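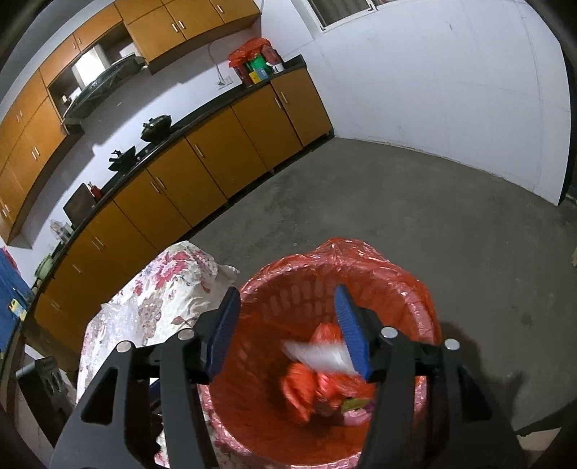 How far has the Kallar food waste project got since October?
The weekly collection now reaches 410 households, and 50 more have asked to join when the second round opens.

Progress report, January 6, 2022
Prepared by Lăcrămioara Zamfir

What a quarter! We began with three streets near the Urna allotments and now cover the whole of the lower town. Take-up was slow for the first fortnight, mostly down to the leaflets arriving late, but once neighbours saw the caddies going out the phone hardly stopped.

Collections
Rounds run on Tuesday mornings. We lost one week to ice and caught up the week after. Flats on Minami Road are still awkward - the bin store is locked until eight and we have asked the managing agent for a key.

Composting
All 13 bays at Nirnolitz are in use. The first batches were too wet, so we now add shredded card from the print shop, and the heaps are heating up beautifully. I had my doubts about the card and I'm delighted to be wrong. Plastic bags mixed in with peelings remain our main nuisance, and a reminder goes out with the next calendar.

Money
Spending is on track apart from van repairs (new clutch), which took the rest of the contingency. We would like to move 7 per cent of the training budget across to cover fuel until spring.

Next quarter
Open the second round, finish the drainage at Nirnolitz, and give away the first finished compost at the allotment gate. People are already asking for it!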